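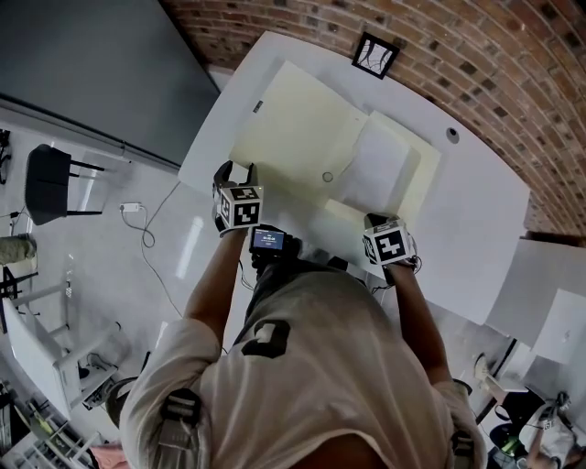
Last updated: Saturday, 9:40 pm
2 min read

Re: [Nomton-sourdough] starter gone sluggish

Imke Schwerdtfeger wrote:
> My rye starter used to double by lunch and now it barely
> moves until supper. Same flour, same jar. I have fed it every
> morning for 14 days. Do I throw it out and begin again?

Dear Imke, and everyone else reading along,

Please don't throw it out! I had the very same trouble last March, when I'd moved my jar to the shelf by the back door and then spent more than a week blaming the flour. The poor thing was chilly. I set it on top of the refrigerator with a dish towel over it, and it perked up in a few days — slowly at first, and then one morning it had pushed its lid off.

If your kitchen is already warm, I'd look at how much old starter you keep back at each feeding. I used to hold on to nearly half the jar (I was raised not to waste anything, and pouring it down the sink felt wicked), so it was always hungry again before I'd finished the dishes. These days I keep one spoonful, add three of rye and three of water, and stir until there are no dry bits. What comes out goes into pancakes, or crackers if I have caraway in the house.

You might try whole rye for a week, too, if yours is the pale sifted kind. I get mine from the Hagedorn mill, the coarse grind, and it does smell wonderful when you open the sack.

Torben, I haven't forgotten that I owe you the recipe for the seeded loaf. It's on a card somewhere in the blue tin, along with roughly 100 others, and I'll type it up once I find it. I believe it wants 9 hours in a cool room, but don't hold me to that until I've seen the card.

Do write back and tell us how the jar is doing, Imke.

Warmly,
Shahla Tehrani

Comments (3)

Hendrik Declercq
Top of the fridge worked for mine as well. Put a plate under it.

Sheyla Urrego
Could you post the cracker recipe too? I have so much discard.

Torben Mühlbauer
No hurry on the card, Shahla. I still have half a loaf.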